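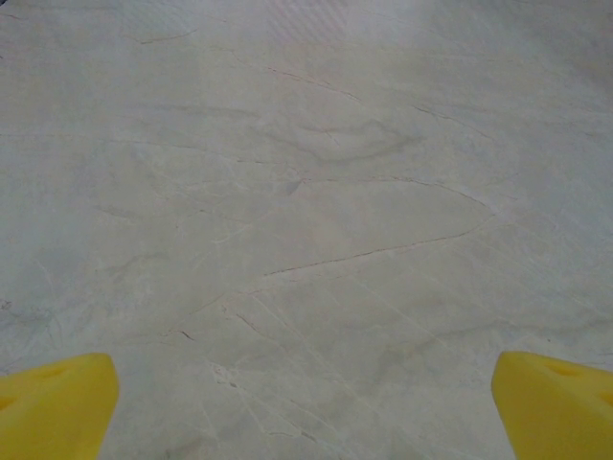 Photo: Akosua Gyamfi / Skenirau robotics club

Thursday 3rd December

A long evening, and a good one, so I want to get it down before the bus. We've settled on the marble top as our practice surface for the Piriler task, veins and all. Fingers open, nothing between them, and you can see how much the stone varies even in a small patch: the long dark vein running up to the right, the smudgy grey bit further up, and then the bright area towards the top where it all goes pale. Our younger members had been treating it as plain white in the code, bless them, and so had I until June or so!

Akosua ran the finder on the bare stone with the threshold at 200 and it kept reporting a part lying along that long vein. At 300 it gave up seeing things altogether, including the real Trakport block when we put one down. We crept back up from 200 and stopped at 319 by mistake (my typing), and then had a very cheerful argument over whether one number could ever do the job - I think we need to take a picture of the bare surface first and subtract it.

Nine runs logged, all in the shared folder under Echeverría. Still to do: blind over the window, try again, and ask whether the yellow fingers can be masked out at the bottom corners.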